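About Deseck

Home | What We Pack | Delivery Area | Stores and Schools | About Us | Contact

Who we are

Deseck packs and delivers grocery and pantry orders in Pundport and the towns along the Rirkness road. Most of what we sell is dry goods: flour, beans, rice, coffee, tea, oil, canned tomatoes, crackers, nuts, dried fruit, soap. We also carry bread, eggs and a short list of cheeses. We do not carry frozen food, and we stopped selling fresh fish after our first summer.

Everything leaves our packing room in paper bags with paper handles. Customers ask about the bags more than they ask about the food, so a good part of this page is about packing.

How we started

Marina Michailidis opened Deseck in the back half of a former shoe store on the harbor side of Pundport. She had worked in the stockroom of Ververidis, the import grocer, for nine years and had seen how many people came in for the same eight or ten things every week. She bought two secondhand tables and a scale, took orders by phone, and packed them herself in the evening. The first order sheet is still pinned up by the phone. It is for lentils, two jars of olives, a bag of sugar and matches.

Gerasimos Balaskas joined in the second year. He had been driving a bread route and already knew most of the streets, including the ones where the house numbers go out of order. He set up the delivery rounds and still plans them. Marina does the buying and runs the packing room.

We moved to the present building when the shoe store roof was replaced and the landlord wanted the space back. It has a loading door at street level, which the old place did not, and north windows. There are now 14 of us, counting drivers and the two people who come in for the holiday weeks in December.

What we do in a day

Orders close at 9 p.m. for the following day. The sheets are printed at 5:30 in the morning and sorted by round, with the farthest stops first. Rirkness is always the first round out, so those orders are packed before the Pundport ones.

Each packer takes one sheet at a time, pulls the goods from the shelves into a tray, checks the tray against the sheet, and then bags it at the table. Pulling and bagging used to be separate jobs. We changed that after too many orders went out with one item missing and no way of knowing which end had lost it. Now the initials on the sheet belong to the person who did both.

The first van leaves at 8:15. Town rounds go out at 10 and at 1, and orders for pickup are on the shelf by the front counter from 11 onward. The room is swept and the tables wiped down at 3, and restocking takes up the rest of the afternoon.

On a heavy week we pack up to 672 orders. A quiet one is well under half that, and we use those weeks for counting stock, relabeling shelves and fixing whatever has been waiting.

How we pack a bag

New packers spend their first week on bags alone. The method is written on a card at each table, and it goes like this.

Open the bag fully before anything goes in. Put a hand inside and push the bottom corners out until the base lies flat. A bag that has only been half opened will fold under itself when the first can goes in.

Heavy and square things go on the bottom: cans, jars, boxes, bags of sugar. Jars stand upright with something soft between them. Flour goes in next, flat, and then rice and beans around the sides, where they fill the gaps and keep the jars from knocking.

Bread, crackers and eggs go on top. Eggs never go in a bag that already reaches the rim. If there is any doubt, start a second bag. Bags are cheap and eggs are not.

Soap, candles and anything else with a scent get their own small bag. Coffee may share with tea, but tea may not share with soap.

Stop filling about a hand's width below the rim. The handles should come up free and meet over the middle. Lift the bag once by both handles before it leaves the table. If it pulls to one side, unpack it and start over.

Fold the order sheet in thirds and slip it down the side where the driver can read the name.

Why paper

We tried plastic crates in the third year. They stacked well in the van, but they had to be collected again, and a lot of them ended up in garages holding firewood and paint cans. We lost more crates than we could afford and went back to bags.

The bags we use are plain brown kraft paper with twisted paper handles. They come in two sizes. We order them in bundles and keep them on the low shelf under the tables, away from the loading door. Damp weather is hard on them. We do not print our name on them, partly for the cost and partly because people are more likely to reuse a plain one.

A bag that has been opened and handled a few times gets creased, and the rim goes soft before the rest does. That does not mean it is finished. If the base is sound and both handles hold, it can go out again with something light in it. If the base has a tear or a handle has pulled loose, it goes in the recycling bin by the back door.
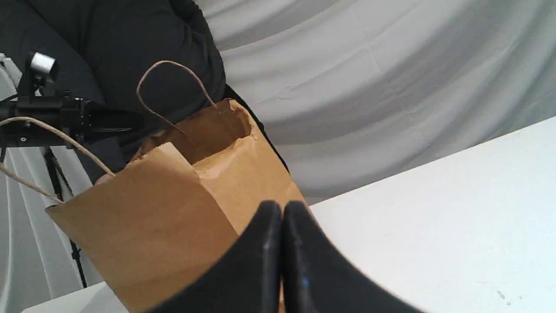 A brown kraft bag with twisted handles at one of our white tables.

Returned bags

Drivers will take back clean, dry bags at the door. Please flatten them and leave the handles on. We cannot take bags that have held meat, and we cannot take bags from other stores, even good ones, because the sizes do not match our trays.

Last year customers gave back 2,290 bags. Returned bags are checked over in the afternoon and sorted into three piles: good enough for groceries, good enough for bread only, and recycling. If you would prefer to get new bags every time, write "new bags" in the notes on your order and we will keep it on your account.

The packing room

The room has four white tables, set end to end in pairs with an aisle between them wide enough for a cart. White was Marina's choice. Spilled lentils and pepper show up on it right away, and so does a torn label. The tables do mark over time and we do not worry much about that as long as they are clean.

Shelving runs along the long wall and is arranged in packing order, heavy goods nearest the door and bread at the far end. A packer who walks the shelves once from left to right ends up with everything in the order it should go into the bag. When we add a product we have to decide where it belongs in that line, and sometimes the decision takes longer than it should. Honey has been moved four times.

Visitors are welcome to see the room between 2 and 3 in the afternoon. Ring at the side door. Please wear closed shoes.

Stores and schools

Besides home orders we pack for a small number of shops, offices and schools. These are standing orders, the same goods each week or each month, and they are packed in the same bags unless the customer asks for boxes. We also put together snack bags for school trips. The minimum for a trip order is 20 bags and we need a week's notice. Tell us about allergies when you order – we pack nut-free orders first thing, on a table that has been cleared for them, before any other goods come down from the shelves.

Ververidis still supplies our olive oil, olives and most of our canned goods. The flour and beans come from growers' cooperatives inland, and the list changes a little with the season.

Working here

We hire packers twice a year, in spring and again before the holidays. The work is on your feet, and the heaviest thing you will lift is a full tray. You do not need experience. You do need to be able to read an order sheet early in the morning and to ask when something on it makes no sense. Drivers need a clean license and should know the area or be willing to ride along for two weeks.

Everyone who works here can buy from the shelves at cost.

Getting in touch

The phone is answered from 7 a.m. to 4 p.m. If something in your order is missing or broken, call the same day if you can and have the order sheet in front of you. The initials at the bottom tell us who packed it, and the driver can usually bring a replacement on the next round.

For new accounts and the delivery area, ask for Gerasimos. For trip orders, standing orders and anything to do with the goods themselves, ask for Marina. We deliver free on orders over $240 and charge a flat rate below that, listed on the Delivery Area page.

Deseck, Harbor Side, Pundport. Side door for pickups after 11 a.m.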